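共用物品分类与标签管理办法（讨论稿）意见征集
版块：行政后勤 > 办公环境

楼主：弗拉施陶后勤科
发表于 8/6/26

各部门同事：

为规范弗拉施陶（Flastau）办公区茶水间及公共桌面的物品摆放，后勤科拟定了共用物品分类办法的讨论稿，现发布于本版，征求各部门意见。本办法适用于二层茶水间、三层公共桌以及北侧会议室外的长桌，个人工位不在范围之内。

制定本办法的缘由如下。去年11月盘点时，公共区域登记在册的小件文具及杂物计700件，其中相当一部分与食品混放于同一容器之中。保洁人员多次反映，香蕉与订书钉同处一筐，清理时既要顾及食品卫生，又要逐件拣出文具，耗时较多。另有部门反映，胶带表面沾有果汁，影响使用。

讨论稿的主要内容为：

一、公共桌面上的容器统一采用藤编浅筐，一类物品一个筐，不设“其他”类。

二、每个筐须配文字标签。标签写明类别名称，不写具体物品名称。

三、水果类每日下班前由当日值班人员检查一次，变软、破皮者即行取出。

四、文具类每两周核对一次，缺少者由后勤科补充，单次补充以15件为限。

五、容器之间应保持一定间距，不得叠放。

请各部门指定一名联系人在本帖内回复。回复时请注明所涉条款，以便汇总。

——————

2楼：格雷瓦尔资料室

资料室原则上同意第一条、第二条。对第二条有一点补充：标签文字应使用何种语言，讨论稿未作规定。我室外籍同事较多，目前实际使用的多为英文标签。建议明确为中英文并列，或允许各楼层自行决定，但同一张桌上的标签应保持一致。

对第四条有异议。资料室用量较大，裁切和装订集中的时期，15件难以维持两周。请后勤科考虑按部门规模设定不同限额。

——————

3楼：三层行政联络

关于标签的固定方式，三层的意见如下。

此前三层采用过背胶标签，直接贴于筐沿。藤编表面不平整，背胶标签数日即翘起脱落，残胶嵌入编纹之中，清洗困难。其后改用吊牌，以细绳系于筐边，取物时常被带动翻面，文字朝内，失去提示作用。

现行做法是将白纸平铺于桌面，手写类别名称，筐压在纸的一部分之上，文字露于筐前。一张写“fruits”，放苹果、香蕉；另一张写“office supplies”，分两行书写，放透明胶带等小件。换类时只需换纸，筐体不受影响，费用也可忽略不计。
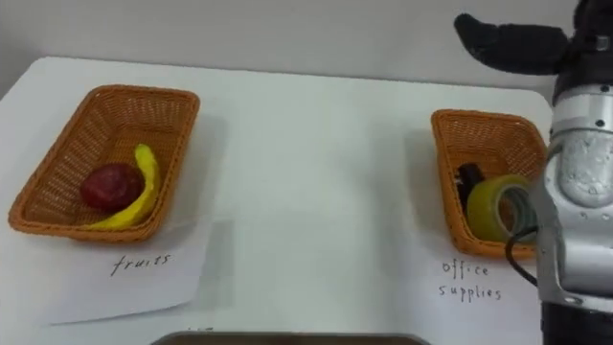
纸张以不反光者为宜，字迹须用深色笔书写，字号应使站立者在桌边即可辨认。书写人不必追求工整，清楚即可。纸面沾污后应当日更换，旧纸投入废纸回收箱。

三层建议将上述做法写入第二条，作为推荐方式，不作强制要求。

——————

4楼：贝德伍德项目组

我组不赞成3楼所提的桌面铺纸方式。理由有三。

其一，纸与筐并不相连。保洁人员擦拭桌面时须将两者一并移开，复位时若左右颠倒，标签即与内容不符，其后果较无标签更为不利。

其二，白纸置于白色桌面之上，边缘不易辨认，远处观看时仅见文字，容易误认为有人将字直接写在桌面上。

其三，茶水间台面常有水渍，纸张受潮后起皱，更换频率恐高于3楼所估计。

我组建议采用硬质卡片，以小夹固定于筐沿。

——————

5楼：三层行政联络

回复4楼。

关于其一，三层确曾出现过一次标签左右放反的情况，持续至次日上午方由同事发现。此后我们请保洁人员先将水果筐移开、擦拭、复位，再处理文具筐，一次只移动一个，未再发生同类问题。

关于其二，承认属实。如桌面铺有浅色桌布或衬纸，此问题更为明显。可考虑改用浅黄色纸张。

关于其三，三层公共桌距水槽较远，受潮情况不多。二层茶水间条件不同，两处可分别规定。

小夹固定的方式，三层也曾试用。藤编筐的筐沿略向外翻，夹子受力不均，容易滑落。如贝德伍德项目组有合适的夹具，请将型号告知。

——————

6楼：多梅妮卡·丹泽（Domenica Danzer），布罗尔顿分部

布罗尔顿（Brollton）分部虽不在本办法适用范围之内，但分部实行分筐管理已有较长时间，谨提供以下情况供参考。

分部现有公共容器27个，其中食品类与文具类分设于不同的桌面，而非同一桌面的左右两侧。初期亦曾并排摆放，结果是取用胶带者顺手将果皮置于文具筐内。分桌之后，此类情况明显减少。

关于类别名称，建议慎重使用“办公用品”一词。此类范围过宽，笔、胶带、电池、钥匙牌均可归入，筐内物品很快即无法分辨。分部现将其拆为“书写”与“粘贴装订”两类，同事反映查找较为方便。

关于水果，分部的规定是每筐不超过一层。苹果与香蕉同放时，香蕉成熟较快，通常先取香蕉。夏季宜减少单次投放数量。

对4楼与5楼的争论，我个人倾向于纸张方式。标签的更换应当简便，凡更换手续繁琐者，往往长期不予更换。

——————

7楼：格雷瓦尔资料室

对6楼所述“分桌”一节，资料室认为在弗拉施陶难以实行。北侧会议室外仅有一张长桌，别无空间。若强行分桌，食品须移至走廊，与消防通道的管理要求相抵触。

拆分“办公用品”一类，资料室赞成。但筐的数量将随之增加，与第五条关于间距的规定如何协调，请后勤科一并考虑。

——————

8楼：贝德伍德项目组

我组撤回关于小夹的建议。经在我组所用藤筐上试装，夹子确有滑落现象，5楼所述属实。

但仍坚持标签应与筐体有所连接。可否考虑以细线将纸张一角穿孔后系于筐底编纹，移动时纸随筐行。此法不需背胶，也不影响换纸。

另，我组不同意6楼“取用者顺手放置果皮”系摆放位置所致的判断。公共桌旁是否设有垃圾桶，影响更为直接。请后勤科核实三处地点的垃圾桶配置。

——————

9楼：多梅妮卡·丹泽，布罗尔顿分部

回复8楼：分部当时桌旁设有垃圾桶，位于桌端，距文具筐较近。果皮仍入筐内。原因我未作进一步调查，不便断言。

细线系纸的做法，请在正式采用前先试用一段时间。线头易勾住胶带切口，分部有过类似经历。

——————

10楼：弗拉施陶后勤科

感谢各部门意见。现就已形成一致或基本一致的事项答复如下。

第一条维持原文。“办公用品”一类暂予保留，各楼层可视需要拆分，拆分后须报后勤科备案。

第二条增加一款：标签可采用桌面铺纸方式，文字朝向取物一侧；同一桌面的标签语言及字体大小应大体一致。是否以细线连接，由各楼层自行决定，试用期内不作统一要求。纸张颜色不限，与桌面颜色相近时宜选用有色纸。

第三条增加一款：水果单层摆放，不得堆叠。

第四条限额调整为单次最多28件，资料室可在集中装订期间另行申请。

第五条所称间距不设具体数值，以移动其中一个筐时不触及相邻者为准。

垃圾桶配置情况已转请物业核查，结果另帖公布。保洁时“一次只移动一个筐”的做法，将写入保洁作业说明。

第二条中纸张与筐体连接的问题仍有分歧，本帖继续开放，请二层茶水间的使用部门补充意见。二层至今尚无联系人回复。

——————

读者评论

二层值班：已阅。二层茶水间台面潮湿，赞成使用硬卡片，联系人名单稍后报送。

匿名用户：水果每日检查一次，节假日前一日是否应全部清空？讨论稿未见规定。

北侧会议室使用者：长桌上的筐请勿摆放于靠门一端，开门时易被碰落。

格雷瓦尔资料室：附议楼上。另请后勤科提供不反光纸张的领用地点。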